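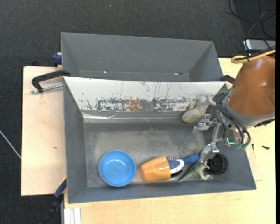 Front bin with the current object set, arm over the right side. Rear bin empty.

Sep 8, 2018
Bench log, bin-to-bin rig (Hisa)
Entered by H. Paracha

Purpose of this session: settle the bin mounting, get the wrist cable out of the way of the fingers, and find out why grasps near the front bin's walls fail more than the ones in the open middle.

Mounting

Both bins are now clamped. Until this week the front one was held by friction and a strip of foam, and it walked toward the base whenever a finger touched the wall. Kulsoom measured 7 mm of drift over one evening, enough to put every stored wall position off. The bar clamp at the lower left corner does most of the work. The C-clamp at the upper left stops the corner from lifting. I would like a second bar clamp on the arm side but the reach of the arm covers that edge and anything tall there will get hit. Ashraful suggests a low toe clamp screwed into the tabletop. Agreed, not done yet.

The plywood and the tabletop are not the same height. Shimmed under the plywood with card, checked with a straightedge across both. It still rocks if you lean on the left side. Don't lean on the left side.

Re-taught the four bin corners after clamping. Old corner file is kept with the suffix _preclamp in case anyone needs to replay the February logs. Do not use it for anything else.

Far wall of the front bin

The paint on the white panel is worn through in a band across the lower half. The wear matches the height where the fingertips arrive when the planner picks a point too close to the wall and the approach is tilted. So the panel is a fair record of what the safety margin has been doing. The margin was set to 2 mm in the config. I had assumed it was in centimeters, and so had Ashraful when he wrote the approach check. Fixed in the check, and the config key now has the unit in its name.

The tape along the joint between panel and floor is holding. It is wrinkled and it reflects, and the depth image has holes along that line. Small things lying against the joint lose their lower edge in the point cloud. Options:
- replace with matte cloth tape
- fill the joint and paint it
- mask the strip in software and accept a blind line

Elsa prefers filling. I'd start with the matte tape as it takes ten minutes and can be undone.

Objects

Set in use: blue bowl, orange cup, hairbrush, green dinosaur, the round black piece, the yellow and gray figure. Notes on each, from the runs and not from theory.

Bowl: thin rim, grasps well on the rim when upright. If it flips, the fingers slide down the outside. No fix planned.
Cup: on its side it rolls when the lower finger arrives first. Closing speed reduced for the last part of the stroke, which helped.
Hairbrush: the detector puts the grasp point on the bristles too often. The handle is the right place. When the head lies against the mouth of the cup the two are segmented as one object.
Dinosaur: reliable. Tail grasps twist, body grasps don't.
Black piece: poor depth return, as expected for anything that dark. In a corner it is close to hopeless with the present finger length.
Figure: fine in the open. Against the far wall it needs the steep approach, and this is where the margin error showed up most.

Runs

109 pick attempts with the old margin, then 30 with the corrected one. The second batch is too short to quote a rate from, but there was no wall contact in it that tripped the force limit. The first batch had several. Most remaining failures are in the near right corner, where the planner returns no solution and the arm goes back to its start pose. Strictly speaking those should be logged as "no plan" and not "miss." They are currently lumped together. Kulsoom has the logging script open and will split them.

Log folder is on the shop drive under hisa/bins. The attempts before the unit fix are tagged old_margin.

Cabling

The bundle on the left side of the wrist hangs lower than I'd like. At full wrist rotation in the negative direction the loop pulls against the connectors. Limited that joint in software for now, which costs us some of the steep approaches on the left side of the bin. Proper fix is a bracket that carries the bundle higher up and a shorter loop. Loredana has a Sorden bracket from an older build that might fit with one hole redrilled. She is checking the spacing.

The cords on the carpet still need a cover or a tray. The thin whitish one on the left is the one people catch with a foot.

Loose hardware on the tabletop to the right of the front bin: if any of it is yours, claim it. Please put screws in the tray. If something rolls into the bin it becomes part of the test set.

Open items

1. Toe clamp, arm side (Ashraful)
2. Matte tape on the joint, then repeat the depth capture with the bin empty (me)
3. Split "no plan" from "miss" in the logs (Kulsoom)
4. Wrist bracket (Loredana)
5. Longer fingertips. Elsa has a drawing. Check clearance to the far wall before anyone cuts material
6. Restore the full wrist range after item 4, not before

Added later: with the bar clamp tightened hard, the left wall of the front bin bows inward a little. Backed it off half a turn and re-checked the two left corners. Both within tolerance. Marked the handle position with a paint pen so it can be set the same way again.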